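Come pack boxes with us: the Peltell student gripper project wants new people
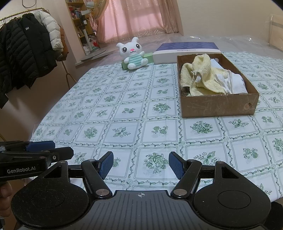

Do I need to know anything about robots before I sign up?
Not a thing. If you can fold a towel and you don't mind doing it over and over, you already have what I'm looking for.

Okay, so who's asking? I run the Peltell project out of the Dastisholm student workshop, and this term our whole theme is household stuff: towels, boxes, plush toys, the soft and floppy things that robots are so bad at handling. We do every task ourselves with hand-held grippers, one in each hand, and the recordings go to the team that trains the arm. The towels are my favorite (they never land the same way twice!) and they're also where we need the most practice runs.

I have room for 12 participants. You'd come in on Friday afternoons for 5 weeks, two hours a visit, and we start at 3:30. The first visit is just learning to hold the grippers without pinching everything in sight, and after that you pick your tasks. Our goal for the term is 800 good recordings, so there's plenty to go around.

You get a $50 gift card when you finish, plus snacks, plus your name on the project poster if you want it there. Coppens students can also count it toward their lab hours, but ask your advisor first, I can't sign that form for you.

You should be 16 or older and okay with using both hands for a while. Tie back long hair and leave the dangly bracelets at home. Left-handed people, please, please apply!

To sign up, fill out the form at the Rarnent front desk or drop a note in the Peltell mailbox next to it. Tell me which afternoons you can't make and whether you'd like to start with towels or toys. Sign-up closes at the end of August.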